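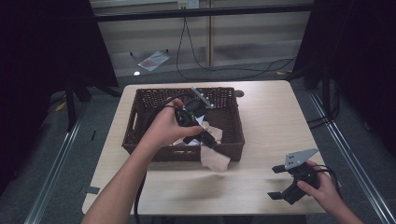
Matvii Tymoshchuk replies that the cable check belongs before the session, every session, and that he would not sign off on a written procedure without it.

Cable slack rules for two handheld grippers?
Posted by benchrat29

I'm writing the operator sheet for our folding and basket tasks at Kutley. Is there a standard for how much slack to leave in the gripper cables, or does everyone make up their own? Ours reach the floor on some tables and not on others.

Matvii Tymoshchuk
I don't know of one number that fits every table. Our rule is 4 inches of spare cable with both arms fully extended, and nothing lying where the operator stands. Run each cable off its own side so they never cross. Write down who checked it and when. We stop after 25 minutes for a break and check again before restarting.

pemar_fan
just tape it down

Odile R.
Tape is fine on the floor but don't tape near the hand, it pulls on the connector. At Tetex we also have the operator open and close both grippers once before recording. If either one sticks, the session doesn't start. Ask your safety person about trip hazards too, they may already have a rule for cords on carpet.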